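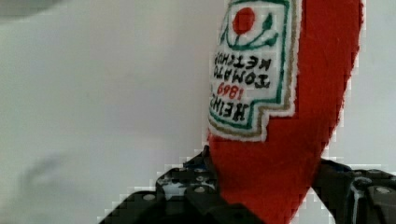 The ferry to Ledine holds 11 cars if everybody folds in their mirrors, and the morning I went over it was carrying two, plus me, plus a crate of hens. I'd wanted to see the old town ditch for years. I grew up on the mainland side, in Kestgate, where every kid gets told that the first settlers on the island dug a ditch so deep you could lose a cow in it. I believed that until I was way too old to admit it!

What you find when you get there is a long dent in a hayfield. I walked right across it twice before I caught on. But then the sun got lower and the shadow came up along the whole north side, and suddenly there it was — a proper line, bending toward the river as if somebody had just laid down the shovel.

People were living on that bend long before anyone thought to dig. The field crew working there since March has pulled up hearth stones and broken pots from at least three different stretches of time, one on top of another, and the oldest pieces have a pattern pressed in with twisted cord. I got to hold one (over a tray, with both hands, being watched very closely). It still had the print of a fingertip on the inside.

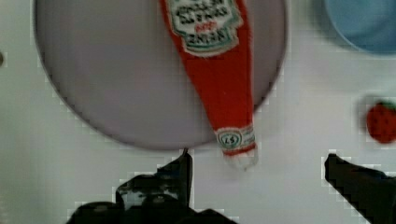 Red bottle on a lavender-gray plate.

The digging started because of a pipeline. Gastex wanted to run a line under the Mersha road, and the survey that came first turned up so much pottery in the test pits that the route got moved over to the far side of the marsh. So the field stayed a field, and the crew got a second season. They've bagged 3151 pieces so far, most of them smaller than a thumbnail, and every one has to be washed, dried and given its own number in tiny black ink. I tried numbering a few. My sevens were not up to standard.

The later stuff is easier for a person like me to understand. There's a cellar with brick steps, a well, lots of pipe stems, and a row of dark stains in the clay where fence posts rotted away. The steps are worn in the middle, and I stood looking at them for longer than I'd planned. An old tax list says 53 people lived inside the ditch at one point, which sounds cozy until you pace it off. You can cross the whole settlement in less time than it takes to park at the Kestgate grocery.

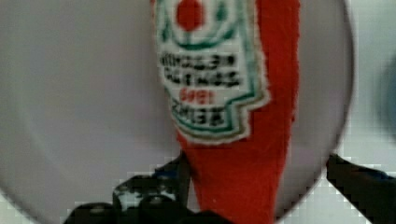 Folks on the island have their own ideas about where the first landing was, and a letter that came in after my last column made the case for the creek. My grandfather plowed up blue beads at the creek mouth, nowhere near that ditch, and I wish somebody would put a trench in over there before the bank washes out. The crew leader told me the creek is on the list for next season, if the money comes through.

I went down to look at it before the last boat. The bank is going fast, that part is true, and the path stops 100 yards short of the water now. No beads, but I did get one boot completely full of mud.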